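Support > Storage > Trays and inserts > Sorting small wire and cable

Sorting and storing thin wire: frequently asked questions

These answers cover hook-up wire, short jumper leads, low-current cable and similar thin insulated conductors kept on a bench or in a shallow drawer. Mains flex, coaxial cable and fibre are covered on separate pages. Where a tray is mentioned, it is the Zarska divided tray or any open tray with fixed compartments. Where a lidded box is mentioned, it is the Cillico box.

What counts as thin wire for the purposes of this page?

Any insulated conductor that can be wound by hand around two fingers without springing open at once. Solid-core wire of the same outside diameter behaves differently from stranded and should be sorted separately, even when the colours match.

Should I sort by colour, by length or by type?

By type first, then by length. Colour comes last. A tray sorted by colour looks orderly, but each compartment then holds several gauges and the right piece has to be found by feel. If you have only one gauge, go straight to length. If you have one gauge and one length, sort by colour.

How many categories should there be?

No more than the number of compartments in one tray, less one. The spare compartment is for pieces which have not yet been identified. When it fills up, sort it before adding anything to the others.

How do I separate a tangle without damaging the insulation?

Lay the tangle on a flat, hard surface and spread it outwards from the middle with the fingertips. Do not pull on a free end. Pulling closes the loops and can strip a crimped terminal off its conductor. Look for the loosest loop, lift it over its neighbours and lay it to one side. Work round the tangle in one direction. When an end comes free, follow it back to the next crossing and stop there.

Wires with connectors are slower to free than bare-ended wires. Turn the connector so that its narrowest side goes through the loop first.

Is it worth untangling everything?

No. Offcuts shorter than 59 mm are not worth keeping on most benches and can go to recycling as they are found. Wire with cracked, sticky or discoloured insulation should go the same way, whatever its length. Anything with a connector fitted at both ends is normally worth the time.

What is the correct way to make a bundle?

Hold one end against the palm, wind the wire loosely around two or three fingers, and leave a tail. Slide the coil off and pass the tail once through the middle. Do not wind tightly. A tight coil puts a set into the wire and makes it harder to lay flat later.

Coils made this way with thin stranded wire should come out small enough to lie flat in the compartment. If a coil stands above the divider, it is too large for the compartment. Re-wind it smaller or move it to a bin.

Can several wires go into one bundle?

Yes, if they are used together. A matched set of leads for one instrument should be one bundle. Unrelated wires should not be bundled together only to save space, as the bundle has to be undone each time one of them is wanted.

Should I use ties, tape or elastic bands?

Reusable hook-and-loop strip is suitable for most thin cable. Paper-covered wire ties are acceptable but can mark soft insulation. Elastic bands are not recommended. They perish, and the residue sticks to PVC. Adhesive tape should be kept for labels. Cable ties of the single-use kind are for fixed wiring and have to be cut off each time, with some risk to the insulation underneath.

What size of compartment do I need?

For hand-wound coils of thin wire, a compartment measuring 125 mm by 87 mm holds a useful quantity and still lets the fingers reach the bottom. Narrower compartments are better for straight jumper leads laid side by side. Depth matters less than people expect. A deep compartment encourages stacking, and the lower layers are then forgotten.

Open tray or lidded box?

An open tray is quicker to fill and to empty and is the better choice for a bench. A lidded box is the better choice if the wire is carried about or the room is dusty. Karine Gauthier, who looks after our returns desk, reports that the usual fault with lidded boxes is a stray end trapped in the hinge. Tuck in all tails before closing.

Does it matter whether the tray is clear, frosted or opaque?

A little. Through a translucent base, the colour of the surface underneath changes how the wire colours look. White wire is hard to see in a white tray. Put a sheet of dark paper under the tray, or inside each compartment, if most of your stock is white or pale. Opaque trays do not have this problem but show nothing from the side when stacked.

Where should the tray stand while I am sorting?

To the side of the hand that places the bundles, at a slight distance from the tangle. If it is too near, loose ends fall into the compartments while they are being separated. The middle of the work surface should be kept for the tangle itself. Move the tray once at the start and then leave it. Changing its position halfway through leads to bundles being put in the wrong compartment.

What kind of surface is best?

Plain, matt and lighter or darker than the wire. Patterned surfaces, particularly stone and marble effects with fine veining, make short pale offcuts hard to find. Strong overhead light on a smooth surface produces glare which hides thin wire altogether. Move the lamp, or place a cloth under the work.

The wire bundles and the divided tray at different points of the work surface:

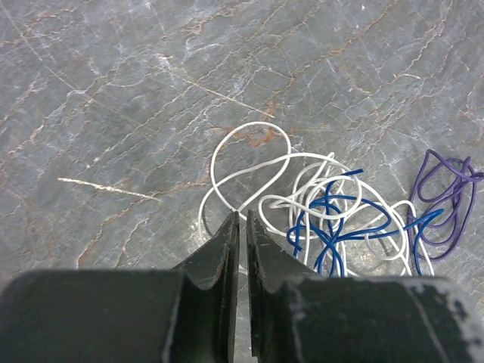

Three tangled bundles of thin insulated wire.
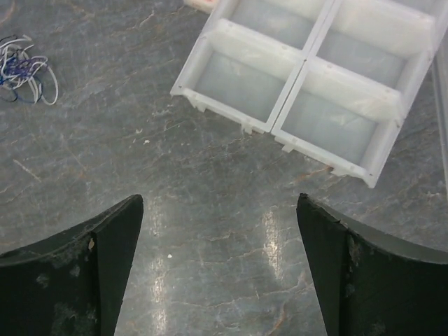

Translucent white tray, compartments in two rows.
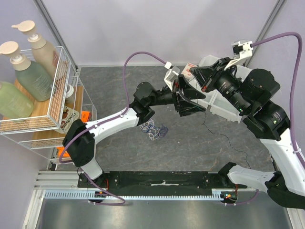 Blue, white and tan wire in one bundle. Wire rack with pump bottles to the left. 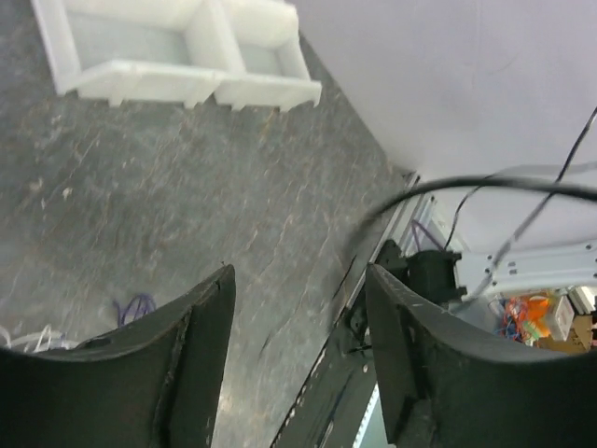

Small bundle of white cables and a loop of thin purple wire, with a divided tray further back.

If the surface cannot be changed, wipe it before you start and again when you finish. Run the edge of a sheet of card across it to gather up offcuts. Strands of bare copper are easily missed and should be picked up with a piece of tape pressed down lightly.

How should the compartments be labelled?

Label the front rim, not the base. A label on the base is covered as soon as the first coil goes in. Give the type and the length range only. Milagros Arango's label template, supplied with the Zarska tray, has room for two lines of text and prints on ordinary address labels. Pencil is adequate for the unidentified compartment.

How do I clean a plastic tray?

Use warm water with a small amount of washing-up liquid. Rinse, then stand the tray on edge until it is dry. Do not put wire back into a damp tray. Solvent cleaners cloud most clear plastics and can soften them. For residue left by old labels, use cooking oil on a cloth and wash again afterwards.

Can trays be stacked?

Yes, if they are of the same pattern. Trays of different makes seldom seat properly on each other. Do not stack more than 2 filled trays without a shelf between them. The Grunosero drawer insert is not intended for stacking and will slide.

Will PVC insulation react with the tray?

It can. Plasticiser in soft PVC moves slowly into some rigid plastics, polystyrene in particular, and leaves marks shaped like the wire. Polypropylene is not noticeably affected. If the tray material is unknown, line the compartments with paper and replace it from time to time. Keep trays away from radiators and out of direct sun, particularly in August.

How often should the tray be re-sorted?

When the unidentified compartment is full, or when any coil has to be moved to reach another. Fixed dates are not needed.

Can I mix wire with other small parts?

It is better not to. Screws and nuts work their way into coils and cut the insulation. Heat-shrink sleeving may be kept in the same tray in its own compartment. Batteries must be kept elsewhere, as a bare wire end across the terminals can start a fire.

I have lost a divider. Can I buy one separately?

The divided tray is moulded in one piece and its dividers do not come out. Dividers for the Cillico box are sold singly. Write to Mackenzie Nguyen in spare parts, giving the length of the slot in millimetres and the colour. Measure the slot and not an old divider, which may have shrunk or bowed.

Are tray dimensions internal or external?

Compartment dimensions are internal and are taken at the base. The walls slope slightly, so the opening at the top is larger. Overall dimensions are external and include the rim.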